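Postal vote checks: where the rejected envelopes go
Wednesday, July 6, 2022
By Heather Partington

Knut Brandes has spent 11 years working on election procedure, most recently as an adviser to the joint elections office that covers Rutgate and the surrounding wards. His current subject is narrow: what happens to a postal vote when the signature on the return form does not match the one held on file.

At the April council elections, 389 postal votes in the area were set aside at the first check. Under the present rules, a vote set aside is not counted, and the voter is told by letter after the result has been declared. A proposal now before the council would give voters a short period in which to confirm their identity and have the vote admitted.

"The check itself is not in dispute," Brandes said. "Two marks are compared. If they differ beyond a set point, the envelope goes into a separate tray. The argument is over what the tray is for."

Under the draft, staff would contact the voter by post and by telephone within one working day. The voter would then have until noon on the third day after polling to supply a fresh signature and a copy of an accepted document. Votes not confirmed by that time would remain uncounted.

I asked whether this would delay results. He said it would, in a limited set of cases. Ward results could be declared on the night as provisional, with the final figure issued once the period had closed.

"Most wards are not close," he said. "Sevurier was decided by over 800 votes. No number of recovered envelopes changes that. Where the margin is smaller than the number of votes in the tray, you would hold the declaration. That rule is written into the draft, at section four."

Opponents on the council have raised two objections. The first is cost. The second is that a voter contacted after polling day may already know how the count is going, and so has a reason to confirm or not confirm.

Brandes accepts the second point in part. "The ballot is sealed and cannot be altered. The voter can only decide whether it stands. That is still a decision made with more information than other voters had, and the draft should say so plainly – at present it does not."
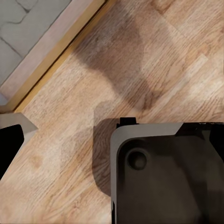 Laminate flooring meeting grey tile at a threshold strip.

On cost, he referred to the estimate prepared by Ostrowski, the firm that prints and scans the return forms. It assumes two extra staff for three days at each election and a change to the Clorkel software used to log the envelopes. The software records a vote as accepted or rejected, with no third state.

"That is the larger item," he said. "You need a status for 'pending', and you need a record of each change to that status, with a time and a name. Without the record, I would not support the scheme."

He would also like signatures on file to be refreshed more often. Some of those held are more than a decade old, and handwriting changes with age and illness. A trial mailing to 1,000 postal voters has been suggested, asking each for a new specimen. It has no budget yet.

The proposal needs a simple majority. Members are split largely along party lines, though Brandes said the detailed amendments had come from both sides. One would move the deadline from noon to 5pm. Another would remove contact by telephone, on the grounds that the office holds numbers for only part of the list.

"I would keep the telephone," he said. "You write to everyone and ring those you can. The letter is the formal notice, and the deadline runs from the letter."

The draft goes back to the full council after the summer recess.

Last updated: 6.15pm

Contact the newsroom | Copyright and terms of use | Back to top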